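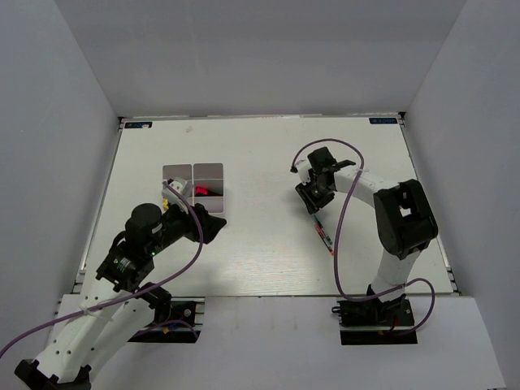

Since I moved to the group of Visitación Cordero, most of my days go to one thing: recording examples for a model that should learn to tidy a desk. We call the project Clollora, after a word that Visitación liked and never explained to us. The task sounds small. There is a gray bin with compartments on the left side of the table, there are things lying outside of it, and the arms should put each thing in a place. In the take I chose for this post there are two pens lying together under the right gripper, a teal one and a red one, and the right gripper is down at the end of the teal one. I like this moment very much, and it is also the moment in which I make most of my mistakes. When two pens lie so close, I must decide which one to take and from which side, and if I hesitate, the hesitation is recorded also. The model does not know that I was thinking. It learns that before a pen one has to wait.

By July 20, 2026 we had 580 good takes. The plan was 600 before August, so I was calm for the first time in weeks. Then Leandro Bermúdez reviewed my part and took out 129 of them. He was right in nearly all. In many I had pushed the pen a little with the fingers before closing, a habit I did not know I had. In others I had started always from the same corner, and he told me that a policy trained with this will be lost when the pen is turned the other way.

So now I follow a list that Leandro wrote. Before each take I throw the pens on the table without looking. I change the hand that starts. If I drop something, I pick it up and continue, and the take is kept with a mark, as we want the model to see how one recovers from an error. If I drop it 2 times, I stop and begin again.

My wrists get tired faster than I expected. After lunch my movements are slower and softer, and Visitación says she can see it in the curves of the joints. She proposed that we record the pens in the morning and leave the bigger objects for later. I have tried it for some days and I prefer it, although the mornings are now a bit boring.

Next I want to write about how we name the takes, where we had a long discussion and I lost.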